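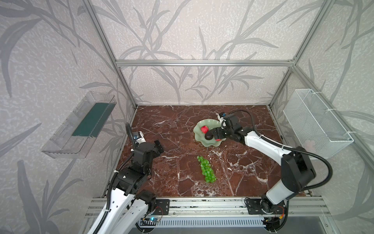
Turnivia : à l'atelier de Gesau, les bras changent, les équipes aussi

Depuis octobre, la préparation des fruits sur le site de Gesau est en partie confiée à des cellules à deux bras. La société Turnivia en exploite cinq, fournies par Sakix. Les 762 salariés de l'entreprise ont été informés du projet avant son lancement.

Les opératrices et opérateurs concernés ont suivi sept jours de formation à Bassey. Leur poste comprend désormais la surveillance des cellules et la reprise des prises manquées - une tâche dont la classification reste en négociation.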